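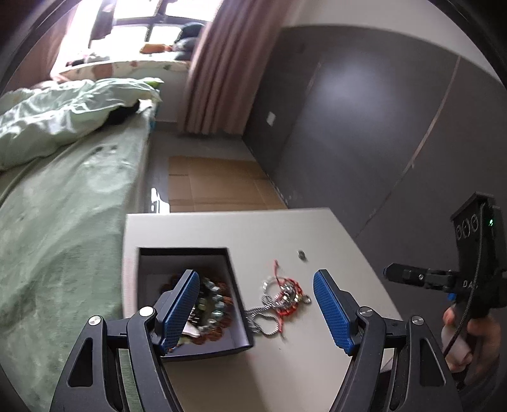

Beaded bracelets in an open gray box, with a red braided one still on the table.

I own more bracelets than I wear, and I suspect most people who like them do. The usual advice is to buy an organizer with a slot for each piece. I think that is a waste of money. A plain box with thick sides does the job, and beads can sit in a heap without coming to any harm.

String and cord are different. A braided bracelet with charms will catch on anything near it, and a key ring makes it worse. I once spent 47 minutes freeing one from a twisted cord, and I cut the cord in the end. Those pieces should stay out of the box – hang them on a hook or lay them flat in a drawer.

My friend Naima Cherkaoui sorts hers by color every June. It looks nice for two weeks. I would sooner tip everything out, take back the odd bits of hardware that have wandered in, and give away whatever I haven't worn in a year. Last time that came to four bracelets, and I haven't missed any of them.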